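Hemisel 开放日演示数据 说明文件

文件名:README
版本日期:2021年11月5日
维护:Hemisel 数据组

一、这是什么

本目录存放 Hemisel 开放日期间现场录制的手持夹爪操作数据。开放日的主题是卫浴清洁,参观者分批进入展间,先看操作员演示,再自愿上手。演示和试用都录了数据,整理后放在这里,供内部训练和到场的合作单位使用。

数据分两部分。demo 目录是操作员的演示,动作熟练,节奏稳定。visitor 目录是参观者的试用,动作快慢不一,中途停顿多,有几段做到一半就放弃了。两部分不要混在一起算成功率。

二、规模

演示片段 44 段,参观者片段 29 段,合计 73 段。单段最长 40 秒,超过的已按动作切开。任务共六类:

掀开马桶盖
合上马桶盖
拾取地面上的瓶子
把瓶子放入垃圾桶
从纸架上取纸
移动垃圾桶

其中“移动垃圾桶”在参观者部分只有很少几段,多数人选了掀盖和拾瓶。

三、展间与设备

展间按卫生间布置,瓷砖地面,白墙。马桶有不同款式,盖子的重量和阻尼不一样,这一点对力度影响较大。Villa 批次用的是早上的摆放,Plinari 批次是下午重新摆过的,马桶没有动,垃圾桶和瓶子的位置换了。批次名写在每段元数据的 batch 字段里。

操作员双手各持一只夹爪,走到任务位置完成动作。夹爪上装有带方形标记的立方体,用于估计位姿。同步和录制由 Piten 工具完成,版本号见各批次目录下的 version.txt。

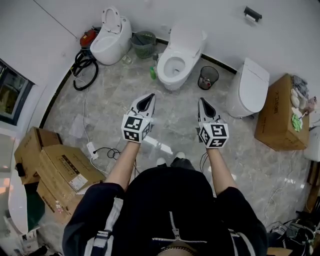

阅读时间:约 4 分钟

开始一段录制前,操作员站定,双臂前伸,夹爪朝向马桶一侧,标记面不要被袖子遮住。三只马桶里两只掀着盖,右侧的智能马桶款合着盖;绿色和黑色垃圾桶分在中间那只马桶的两边,瓶子在地上。拾瓶任务从这类摆放开始,先取哪个瓶子由操作员自己定,标注里按实际顺序写。

四、目录结构

demo/villa
demo/plinari
visitor/villa
visitor/plinari
calib
labels

每段一个文件夹,内含视频、左右夹爪轨迹、开合宽度和一份 meta.json。calib 里是当天的标定结果,早上和下午各一份,请按批次对应使用。下午那份是换过右夹爪的指垫之后重做的,拿早上的标定去解下午的右手轨迹会有明显偏移。

五、标注

labels 目录里每段对应一行,字段如下:

task:任务类别
start、end:动作起止时间,单位秒
hand:left、right 或 both
result:done、partial、abort
note:自由文本,可为空

result 由标注员看完整段后填写。盖子掀到一半又落回去的记为 partial。瓶子碰到桶沿后掉在外面的也记为 partial,不记 abort。参观者主动放下夹爪的记 abort。

六、已知问题

1. 瓷砖反光较强,正对灯光时标记偶有丢失,轨迹文件中以空值表示,没有插值。
2. 透明瓶子在部分画面里很难分辨,标注以动作为准。
3. 参观者身高差别大,头部视角的俯仰不一致,没有做归一化。
4. 地面有电源排插和走线,操作员会绕行,轨迹里能看到多余的侧移。
5. 早上开头几段的音轨里有讲解声,发布时音轨已全部去掉。

七、参观者须知(开放日当天使用的文本)

上手前请听操作员讲完一遍。夹爪握稳后再迈步,注意脚下线缆。马桶盖请慢放。右夹爪的线不要绕在手腕上。试用片段会被录制,不同意录制的请提前告诉工作人员,可以只试不录。

八、使用与引用

仅限内部及已签协议的合作单位使用,不得转发。引用时写明“Hemisel 开放日演示数据”及批次名。发现标注错误,请在 labels 目录下的 errata.txt 末尾追加一行,写清片段编号和字段,不要直接改原表。

九、更新记录

1.0 首次整理,含 Villa 与 Plinari 两个批次。
1.1 补上下午的标定文件,修正三段 hand 字段左右写反的问题。
1.2 删除重复的参观者片段,第二节的数字已按删除后更新。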